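Charging boards and other benchtop nuisances

A parallel board saves a whole evening of swapping batteries, and asks only that you pay attention, so I've taped the rules inside the cupboard door at Prulham.

Same cell count on every pack. Check the voltages before they meet each other. Main leads first, balance leads after.

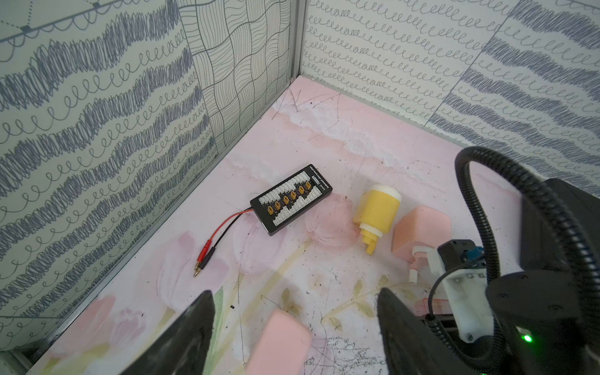
Banana plugs go into the charger before any battery goes near the board. Bare ends left lying together will find each other eventually, and you'll be shopping for a new pack.

Sweep up first, too. Wire clippings love a socket.

Next: glue lids, and why mine are all stuck.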